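Dakent Matte Black Bench Top, Large

The Dakent top is a large work surface for rooms where small items have to be seen and found quickly. It is supplied by Juler in one color, matte black, with rounded corners and a low-sheen face that keeps overhead light to soft reflections. The top is sold without a frame and fits both Bowen base units, fixed or height-adjustable.

Contrast is the main reason to choose black. White plastic bottles, caps and boxed parts stand out against it from across a room. Clear plastic dishes are harder to see on any surface, and on this one the rim picks up the light. Dust also shows – wipe the top before close work. 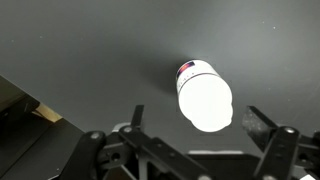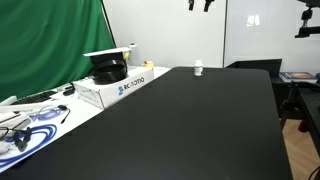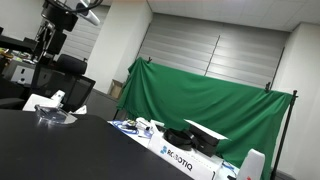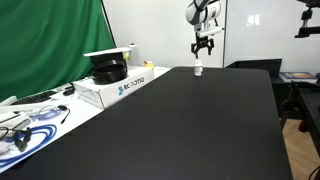 Dark work surface with small plastic items. The clear round dish is in the third view.

Specification
Finish: matte, black
Corners: rounded
Static load, evenly spread: 100 kg
Point load: 11 kg
Base: Bowen fixed or Bowen adjustable, ordered separately
Packing: 2 cartons (top; fixings and edge protectors)
Order reference: Dakent 300

Placement
Allow clearance on all sides used for access. A second table may stand directly alongside for keyboards, cables and boxed equipment, which leaves the black surface free for the work itself. If the second table is a different height, do not bridge the two with a shelf or tray. Position the top away from direct window light where glare is a concern.

Care
Clean with a damp lint-free cloth and a neutral detergent. Dry immediately. Do not use abrasive pads, wax or silicone polish; these leave shiny patches that cannot be removed. Light marks along the edges are normal in use and do not affect the load rating. Edge protectors can be reordered under the Clummont accessory range.

Availability
Made to order. Orders placed after the September price revision are invoiced at the new rate. Base units ship separately and may arrive first.

Shares: 2 | Comments: 0

Contact Juler Sales | © Juler | Back to top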